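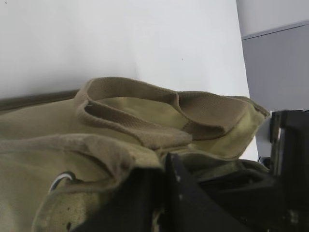

Plilteo is pleased to announce the line-up for its spring concert at the Coste hall on Saturday 5 May. Doors open at 18:30 and the first performance begins at 19:15. (1/12)

The evening will be headlined by the singer and guitarist Nivaldo Figueiredo, who returns to the Coste with a full band for the first time since his album Fledo was released last autumn. He will perform the record in full, followed by a selection of earlier songs. (2/12)

The opening set will be given by Annick Vasseur (accordion) and Jérémie Besnard (double bass). The duo will present new work written during their winter residency with us, including a piece for which they will be joined by the Stekmont choir. (3/12)

The choir will consist of 21 singers under the direction of Mireille Aubert. Members of the public who attended the open rehearsal in the foyer will already have heard part of the programme. The closing section has been rewritten in the meantime. (4/12)

Tickets are on sale now from the box office and through our website. Seats in the stalls are £21 and seats in the balcony are £16. A reduced price of £5 applies to those under 18 and to full-time students, on production of a valid card at the door. (5/12)

Please note that there are 52 places available for standing at the rear of the stalls. These cannot be reserved online and will be sold in person only, from 17:30 on the day. Payment may be made by cash or card. (6/12)

Patrons who hold tickets for the postponed February concert may use them for this performance. There is no need to contact us. Those who would prefer a refund are asked to write to the box office by the end of Sunday, April 1, 2018, quoting the order number printed on the ticket. (7/12)

Wheelchair spaces are available in rows A and M, and a companion seat is provided free of charge. The lift to the balcony is out of service until the summer – visitors who cannot use the stairs should book in the stalls, where balcony prices will be honoured on request. (8/12)

Latecomers will be admitted during the interval between the two sets. The use of flash photography is not permitted. Mr Figueiredo's management has also asked that the concert should not be filmed or streamed from the audience. (9/12)

The number 49 bus stops directly outside the hall and the last service towards the station leaves at 22:50. We expect the concert to end by 22:20. The car park behind the building will be closed to the public from midday to allow for the unloading of equipment. (10/12)

A short talk with Mr Figueiredo will take place in the upper room at 17:00, chaired by our head of programming, Annag Galbraith. Admission is free to ticket holders, though places must be booked in advance. The talk will be held in English and Portuguese. (11/12)

Press requests, including requests for interviews with Ms Vasseur and Mr Besnard, should be sent to the Plilteo press office. Set times may change slightly and any alterations will be posted on this account. (12/12)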